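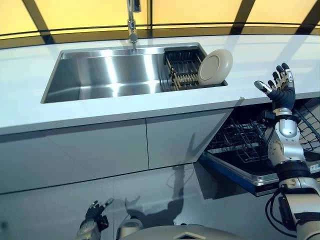
Interior Lighting and Surfaces
Week 5 notes: gloss, glare and the worktop
Lecturer: Yoon-hee Kong
Tutorials: Natália Lobo, Handel Building

Read these notes before the tutorial and bring your marked-up plan of the Plarkgate unit. You will need last week's definitions of illuminance and luminance.

1. Diffuse and specular reflection

Light striking an opaque surface is partly absorbed and partly reflected. The reflected part is treated as the sum of two components.

Diffuse component. Light leaves the surface over a wide range of angles. For an ideal diffuser (a Lambertian surface) luminance is the same from every viewing direction. Flat ceiling paint is a fair approximation at moderate angles and a poor one near grazing.

Specular component. Light leaves at an angle equal to the angle of incidence, measured from the surface normal. On a smooth surface the reflected image of the source is sharp. As roughness increases the image spreads and its peak luminance falls.

For a Lambertian surface:

L = E × ρ / π

where L is luminance in candelas per square metre, E is illuminance in lux and ρ is diffuse reflectance.

Worked value: E = 400 lux, ρ = 0.5. L = 400 × 0.5 / 3.14 = 64 cd/m² to the nearest whole number. Viewing position doesn't enter into it. The formula is no use for the specular component, where the luminance of the source must be known along with the geometry.

2. Reflectance is not gloss

Students confuse these every year. Reflectance is the fraction of incident light returned. Gloss describes how that light is distributed. A black lacquered door has low reflectance and high gloss. A plastered white wall has high reflectance and low gloss. Finish schedules should carry a separate column for each.
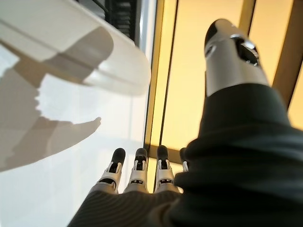 Curvature changes where a highlight falls and how large it appears. A convex surface presents many normals to the viewer, so at least one is likely to satisfy the mirror condition for any given lamp, and a small or narrow highlight results. Moving the lamp shifts the highlight along the curve but seldom removes it. Compare the thumb with the glove around its base: the curved silver shell carries reflective highlights, while the dark green fabric is matte and shows its folds as soft changes of tone. Handles, taps and rounded bench edges behave like the shell. Curtains and upholstery behave like the glove.

3. Directional finishes

Brushed metal has fine parallel grooves. Across the grooves the surface behaves as if rough, and along them as if fairly smooth. The reflected image of a compact lamp is therefore drawn out into a streak perpendicular to the grain. Record grain direction on the elevation. If the supplier's sheet omits it, ask for a sample and tilt it under a single lamp.

4. Veiling reflections and reflected glare

A veiling reflection lowers the contrast of the task. Reflected glare is a bright image that distracts or causes discomfort without necessarily covering the task. Both can occur on the same bench.

Case: the Zirska under-cupboard strip. The bare strip has a measured luminance of more than 3,000 cd/m² at the angle of interest. The benchtop has a specular reflectance of 0.04 at that angle. The image of the strip in the benchtop is therefore at least 120 cd/m². Add the diffuse component at the same point before comparing it with the surroundings. Note that specular reflectance climbs steeply towards grazing incidence, so the value must be read for the correct angle.
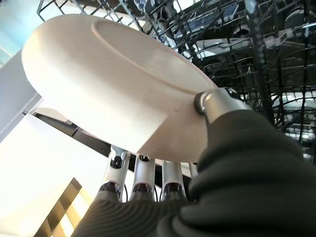
The usual remedies, in the order they should be tried on the Plarkgate plan:

Move the strip to the front rail of the cupboard and shield it from the seated eye.
Replace the bare strip with one behind an opal diffuser, and recalculate.
Change the benchtop finish to satin.
Reduce output. This lowers task illuminance in the same proportion and leaves the contrast ratio unchanged if no other source is present.

5. Colour

Use a source of 3,000 K with a colour rendering index of 93 for all Plarkgate calculations, so that answers can be compared. A specular reflection from a non-metal takes the colour of the source. Coloured metals such as copper and brass tint it.

Tutorial questions

Recalculate the value in section 1 for ρ = 0.8.
Sketch the mirror angle for a person standing and a person seated at the bench.
State which remedy you would drop if the cupboards could not be altered.

Reading: Kļaviņa, chapters on surface finish and on glare. Worked answers go to Natália Lobo by Sunday.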